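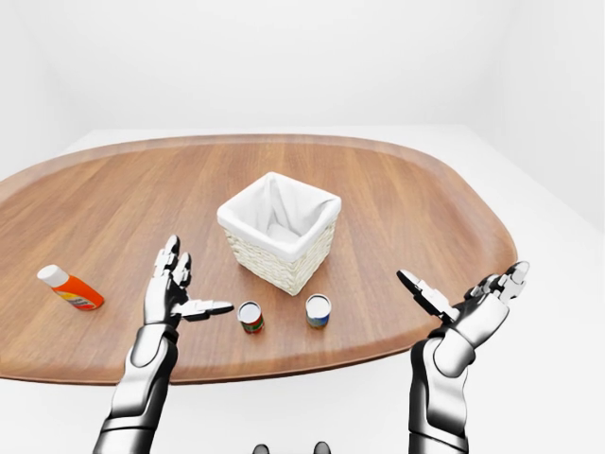 4. Household food waste and the shared meal

4.1 Setting and sample

The survey covered 267 households in Talonville, a market town with two supermarkets and a weekly produce stall. Of these, 175 kept a food diary for the full period and are used in the analysis below. The rest dropped out before the second visit, mostly in December, when many families were away or had guests staying.

Each household was asked to write down what was thrown away, at which meal, and who had been at the table. We did not ask people to weigh anything. Krishnan and Kun found in an earlier pilot that scales put people off, and that the diaries became thinner after the first few entries.

Bread was the item most often thrown away, followed by salad leaves and cooked rice. Households that served bread from a shared basket wrote down more leftover slices than those that cut it at the counter.
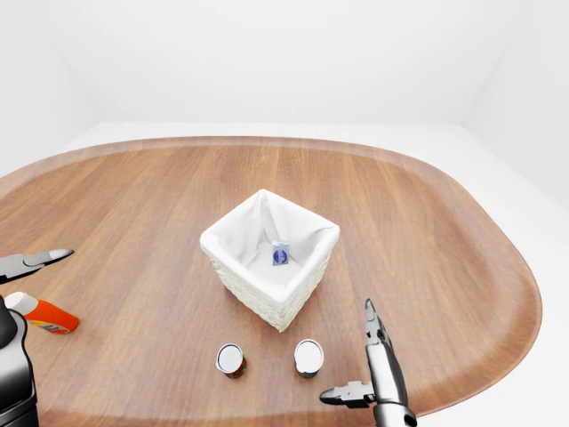
The difference was clearest at the evening meal. At breakfast most people took bread straight from the packet or the toaster, and very little was left over. In the evening it was put out before anyone had sat down, and what remained had often gone stale by the next morning. Several diarists noted that they did not like to put bread back in the bin once it had been on the table.

Table size seemed to matter less than we had expected. Families with a large table did not record more waste than those who ate in a small kitchen, once the number of people eating was taken into account. Figure 2 shows a large oval table with a square woven basket near the middle.

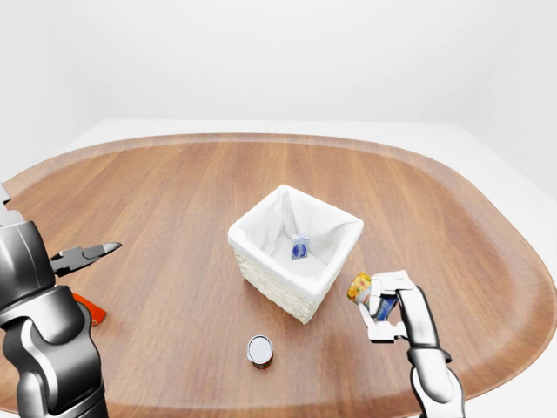
4.2 Interviews

Follow-up interviews were held in the homes of those who agreed to take part. Chin and Doherty carried out most of them, and Sinaga coded the transcripts. We used a short list of open questions and let people talk for as long as they wished. Answers were grouped by theme: planning, serving, storing and throwing away.

Serving came up more than any other theme. People spoke of wanting the table to look generous, above all when older relatives were present. Storing was mentioned less, and mainly by those who had recently changed their fridge. One exchange is given in full because it is typical of the group.
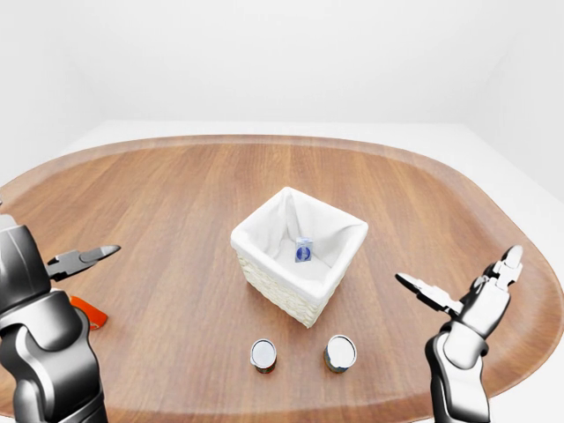 Why do you put out more bread than you expect to be eaten?

Because it looks mean otherwise. My mother always had plenty out, and if the last slice goes before the soup is finished, somebody will ask for more and I have to get up again.

Replies of this kind were given by people of all ages, and were as common in small households as in large ones.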